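Last updated Oct 10, 2023

Lotach Wrist Cam Kit: FAQ

What's in the box?
Camera, bracket, cable, four screws. No arm. Arms are sold seperately by Windale.

Does it fit my gripper?
Fits the Mangubat 60 and anything with the same flange. Older Pulemness arms need the adapter plate, ships in December.

How close can it focus?
Not very. 19 cm is the limit. Closer than that you get soft gray and not much else, dark band up the left of center, paler strip next to it. Edges won't resolve, so don't try to pick off it. 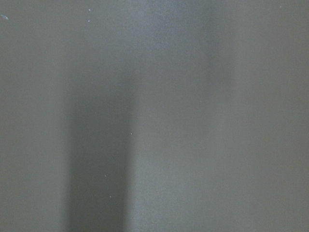 White specks in my picture?
Most likely dust. Wipe the lens first, then the work surface, then grab another picture. Specks in the same spot every time = lens. Specks that move when the arm moves = surface. Dry cloth only pls.

Can I run it all day?
Yes. Ours has nearly 1,000 hours on it. Check the bracket screws weekly, they work loose.

Error 617?
Cable. Reseat at both ends, power cycle, try agian. Still there, email support with your serial number.

Returns?
60 days, original box.

We use cookies to keep this site running. Accept / Manage settings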